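4.2 Reuse of layouts among members

The second part of the study looked at how members of the Ollent forum reuse one another's page designs. Members call this "lifting" a page. A lifted page keeps the arrangement of the original, such as the place of the photos, the title and the journaling block, and changes the papers, colors and subject. The practice is open, and the forum rules ask that the first maker be credited in the post.

We drew 1000 posts from the layout gallery, all made between March and the close of the sampling period. Posts that showed only cards, tags or altered boxes were set aside before the draw. Each post was read by two coders, who noted whether the maker named a source, what kind of source it was, and which parts of the source layout were kept. Where the coders disagreed, they went back to the post together and settled on one code. Posts in which the source could no longer be found, usually because a gallery had closed, were coded from the text alone.

Sources fell into four groups: another member's page, a page in a printed magazine, a sketch supplied by a kit club, and the maker's own earlier work. The last group was larger than we had expected from the interviews. Several makers kept a small set of layouts that they returned to for school photos or birthdays, and wrote about them as "my usual." Kit club sketches were nearly all from Saststead, whose monthly sketch was posted in the forum by its subscribers.

The grid is the layout most often named as a source. It is also the one with the loosest sense of ownership. Makers who lifted a page with a strong diagonal or a large hand-cut title almost always gave credit, and did so in the first lines of the post. Makers who used a grid often gave none, and in the interviews they said that a grid belongs to anyone. Unequal cells changed this. A page with one wide cell across the top, or with a cell left blank for writing, was treated as a design with an author.

Figure 3 shows ruled surfaces of this plain kind.

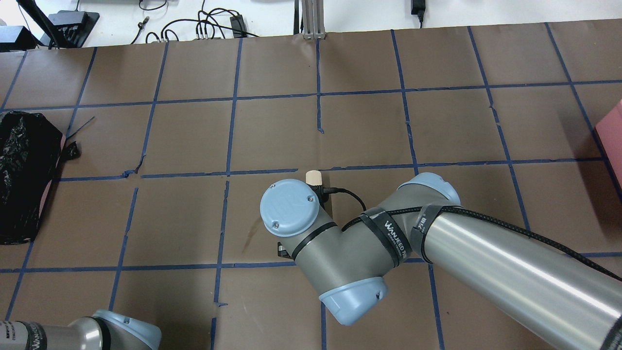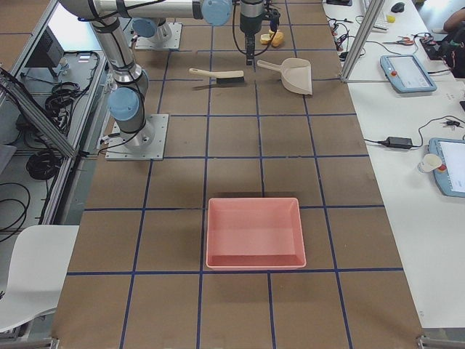
Figure 3. Grids laid out in dark blue tape on brown paper.

To look at the matter more closely, we asked 50 members to make one page each from the same source layout, a grid with a title strip taken from the Flonia sample album. They could use any papers and any photos. We asked only that they write a post for the page as they would for the gallery. Thirty of the pages came back with the title strip moved, most often from the top edge to the left side. Makers who had moved the strip were more likely to describe the page as their own, and some used the phrase "inspired by" in place of "lifted from." Those who left the strip where it was used "lifted" in nearly every case.

The choice of words mattered to readers as well. In the comment threads, "inspired by" drew questions about papers and tools, while "lifted from" drew comments comparing the new page to its source. A few commenters had gone to find the source page and left a note there too. First makers who replied in these threads were pleased in almost all cases. The complaints we found concerned missing credit, and two of them were about pages that had later been sold as printed templates.

Members of the Olmedo group, which meets in person and posts its pages together, followed a different habit. They named the evening and the table where a page was made but seldom the layout it came from, and the coders could often match several pages in one batch to a single sketch. For these posts we recorded the source as shared. They are left out of the credit counts in Section 4.3 and taken up again in Section 5, where the in-person groups are compared with members who work alone.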